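Pre-Purchase Inspection Checklist – Sandwich Assembly Cell
Site: Hornmont test kitchen
Candidate systems: Gokska arm package, Skasten arm package
Completed in November, before the budget request goes in
Marks used: OK / FIX / ASK VENDOR

I love this stage of a project. The money is still unspent and every problem we find is a cheap one. Comments are mine unless a name is given.

SECTION 1. STATION LAYOUT

1.1 Serving tray centered, paper liner flat, margin clear on all sides – OK

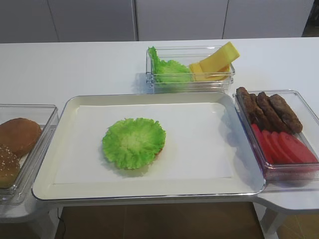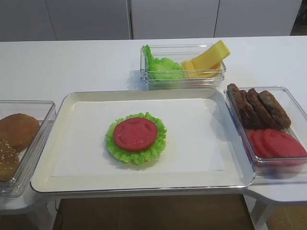

Tray in the middle, lettuce and cheese behind it, buns to the left, patties and tomato to the right in both.

Santosh Lodhi asked whether we are pricing the arm before we have priced the station it stands at. He would put the tables, bins and guarding on their own budget line, get that line approved first, and only then let either vendor quote a final reach figure. Otherwise, he wrote, we pay for the long arm and find out later that a shorter one would have done.

Good point, and I've moved it up to 5.1.

1.2 Side containers set at a repeatable angle – FIX
Please mark the positions on the table. A few strips of tape will do for the trial, and proper locating pins can go in the budget.

1.3 Clear container walls acceptable to the vision system – ASK VENDOR
Clear plastic throws reflections. Both vendors say they can handle it and I'd like to see it done at our table, under our lights.

1.4 Cables secured and off the floor – FIX
There's a thin black one hanging at the lower left. Clip it up before anyone brings a cart through.

SECTION 2. GUARDING AND STOPS

2.1 Emergency stop reachable from both long sides – ASK VENDOR
Skasten quotes one button as standard. We want two.

2.2 Clearance between arm at full reach and cabinet doors – ASK VENDOR
Our minimum is 40 cm. Measure with the gripper fitted!

2.3 Restart needs a deliberate action by a person – OK on both spec sheets

SECTION 3. FOOD CONTACT

3.1 Finger material certificate supplied – Gokska OK, Skasten ASK VENDOR

3.2 Fingers come off without tools for washing – OK
This one made my day. The Gokska set took me 27 seconds, first try, with the manual closed.

3.3 Spare finger sets in the quote – FIX
Neither quote has them. Ask for two sets.

SECTION 4. NOISE AND POWER

4.1 Noise at operator position – OK
Gokska sheet says 74 dB at full speed. Fine for a kitchen that already has fans going, but take our own reading during the trial.

4.2 Dedicated circuit available – OK

SECTION 5. BUDGET LINES

5.1 Station line separate from arm line – FIX
Tables, containers, pins and guarding come to 3727 dollars on the Shukla quote, delivery included. I think that's a fair price, and the tables would stay useful whichever arm we pick.

5.2 Training days – ASK VENDOR
Who pays for travel?

5.3 Service contract, second year onward – ASK VENDOR

Open items go back to both vendors together, same wording to each. Recheck 1.2 and 1.4 before the trial starts.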